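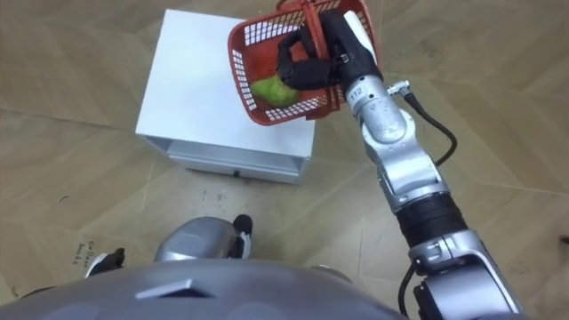 Clilleseck build – frequently asked questions

Last touched in February. Ask on the Plundik board if yours isn't covered.

What is Clilleseck?
Our shared-workshop humanoid. Two arms, two legs, hands with fingers. Current job: pick up a small basket, move it, put it down. Picking things out of the basket comes next.

Is it a kit?
No. Bought actuators, bought hands, shells finished by us. Cable routing is all ours and it shows.

Who writes the software?
We do. Motion planner is called Iter, lives on the Plundik board under files. The older one, Strazds, still works but don't start there.
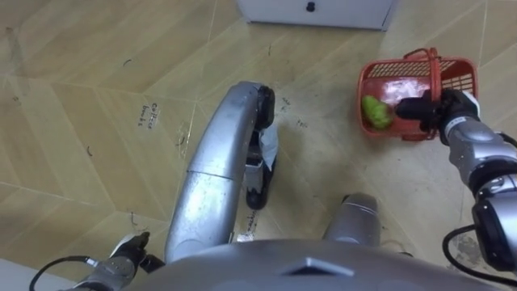 Why a basket and not a cup?
Handle. Big, easy to grab, and you get a mesh side to look through so the head camera can still find what's inside. Cups later.

Does it grab the handle or the rim?
Either. Handle is better for carrying. Rim grip is ok for short lifts but the basket tilts, so keep the speed at 50 percent or under.

Can it use both hands?
Yes but the left one is mostly idle in the basket routine. Iter plans one arm at a time. Two arm version is on the list.

How long is one session?
36 tries, then a break to check the bolts and cables. We used to skip the break. Don't.

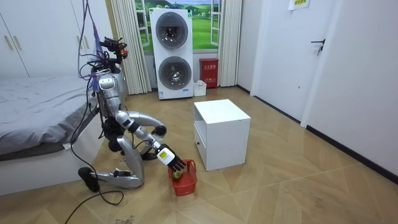 Why kneel?
Floor work. Standing reach is too short, and bending at the waist loads the hip joints badly. Kneeling puts the hands where they need to be. Get a mat if your floor is nice.

What about the cables?
Long loops, tape the bundle, leave slack at the elbow. Check nothing is under a knee before you power up – we lost 2 connectors that way in one evenning.

Any safety rules?
Stop button in somebody's hand, always. Stay out of arm's reach while it's live. Fire extinguisher in the same room.

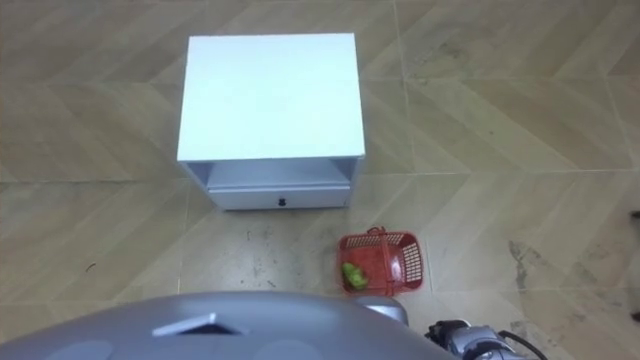

It can't find the basket. What now?
Check the color threshold first, then the light. Red on a tan floor should be easy. If it still misses, redo the head camera calibration, takes 3 minutes.

Will it work on a patterned floor?
Mostly. Herringbone confused the old edge detector in Strazds, Iter doesn't care. Dirty spots can still throw it off so sweep before you blame teh code.

Can I come and help?
Yes. Evenings after 7, post on the board first. Closed shoes please.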